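Werkstatt-Tipps: Roboterarme auf dem Basteltisch, meine Hausregeln

Stand: 10.3.24

Nach meinem letzten Beitrag kamen so viele Mails, dass ich die Sache mit den Regeln jetzt doch mal ordentlich aufschreibe. Ich habe ja seit Juni zwei kleine Arme von Joltden am Werktisch (gebraucht gekauft, mein Konto hat trotzdem geweint), und am Anfang hatte ich überhaupt keine Regeln. Resultat: eine zerdrückte Schachtel Holzschrauben und ein Kratzer quer über meine schöne Platte.

Regel eins und für mich die wichtigste: Die Mitte bleibt frei! Alles, was gegriffen oder abgelegt wird, steht am Rand. Bei mir wandern die Teile in ein flaches Tablett mit hochgezogenem Rand, und das Ablagegestell kommt auf die andere Seite, mit ordentlich Luft dazwischen. Kaffeetassen, Handys und Bleistifte haben in dieser Zone nichts verloren, auch nicht „nur ganz kurz“.

Zweitens wird jeder neue Ablauf erst am Rechner durchgespielt. Ich nehme dafür Mellor, das läuft sogar auf meinem alten Laptop, und man sieht schnell, ob ein Arm dem anderen in die Quere kommt. Tisch, Tablett und Gestell messe ich vorher aus und trage die Maße ein, sonst kann man sich das Ganze sparen.

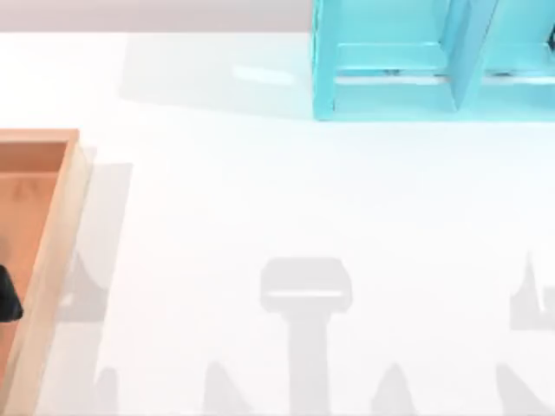 Und bitte nicht nach dem ersten gelungenen Durchlauf gleich an den echten Tisch rennen, das war nämlich genau mein Fehler! Ich verschiebe die Teile im Programm noch ein bisschen, drehe sie auch mal um 90 Grad und lasse alles noch einmal laufen. Erst wenn das klappt, kommt der Strom an die Arme, und dann zuerst im langsamsten Tempo.

Zum Licht, weil das oft gefragt wird: Glänzende Platten sehen toll aus, spiegeln aber wie verrückt, und wer mit einer Kamera arbeitet, ärgert sich irgendwann darüber. Ich habe die Lampe seitlich gehängt und eine matte Unterlage von Skodham besorgt. Abwischen nur mit einem leicht feuchten Tuch, die Scheuermilch bleibt im Bad.

Der Not-Aus gehört dahin, wo man ihn blind findet. Bei mir sitzt er vorne an der Tischkante, außerhalb der Reichweite der Arme, und ich drücke ihn vor jeder Session einmal zur Probe. Lange Haare zusammenbinden, Ärmel hoch, Ringe ab. Und niemals reingreifen, während sich etwas bewegt, auch wenn das Teil noch so schief liegt (ja, es juckt in den Fingern, ich weiß).

Wer seine Werkstatt wie ich mit der Familie teilt, hängt sich am besten einen Zettel an die Tür. Auf meinem steht „Arme an, bitte klopfen“. Die Vorlage stammt aus der Bastelgruppe in Ellumden, die haben auch eine prima Checkliste fürs Ausschalten: Arme in Ruheposition fahren, Programm beenden, Stecker ziehen, Tablett ausräumen. Meine hängt laminiert neben dem Schraubstock.

Nächstes Mal geht es dann um Kabel und wie ich sie unter der Tischplatte gebändigt habe.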